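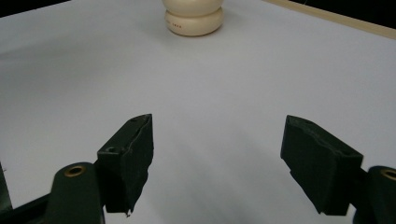

Subject: Re: [grippers] Finger pads, printed or cast?
From: Oldřich Jurčo

Hello Joscha, hello all,

thank you for the detailed answer. I put my replies between your lines.

Joscha Nolte wrote:
> Before you order the cast pads from Stidis, please check how the
> printed ones look now. On ours the inner edges went bad long before
> the joints had any play.

It is the same with us. The inner edges of both green fingers are ragged, and the left one has a small frayed point at the tip. The top faces have only small scuffs and scratches. The brass bushings I did not change yet, and I would like to keep them for the next set of fingers.

> How many cycles did you run, and with which controller?

924 closings on the Nyaga controller, all with the same pair. I planned 1000, but then the hand-held unit was needed for the Dernurar comparison and I had to stop. The force limit was the default one. I know you recommend a lower value, so the second pair will start with it.

> For the test object I would take something round and smooth. A box
> forgives too much.

I agree. I use now a small ivory-colored piece with two rounded tiers, glossy, standing on the bare white table. The groove between the tiers is interesting for us: if the fingers come at this height, a worn edge can sit in it and the grip looks better than it is. So I will approach at the wide lower tier only, 200 times with each pair, and write down every slip.

One question about the camera. With the fingers open, they take a big part of the lower image, and their shadow lies on the table between them. Did you mask the fingers before you compared the Uvovside camera with yours, or did you leave the image as it is? I would prefer no mask, but 4 of my older runs were made with one and I don't want to mix them.

If somebody on the list has the cast pads already mounted, I would be glad for the screw length. The drawing gives two holes per finger but no depth.

Best regards,
Oldřich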